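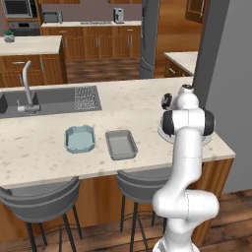
A reader in Hesville wrote to ask whether the Clirkavora tenant program would survive another year, and the question was put first to the program's director. "It will," the director said. "The lease assistance fund was renewed in December, and 285 households are enrolled."

The program pays part of the security deposit for renters who have lived in the county for at least 21 months. Applications are reviewed at the Nwosu Street office within four business days – longer when a landlord's statement is missing.

Asked about complaints over paperwork, the director agreed that the old form was too long. "It had 44 questions, and several asked for the same thing twice. The new one fits on two pages."

Renters in the Idura district were not covered until this year. "The district line was drawn before most of those apartments were built," the director said. "We asked the county to move it, and the county did."

Applicants should bring a signed lease and proof of income. Copies are accepted. The new form is available at the front desk and at all branch libraries.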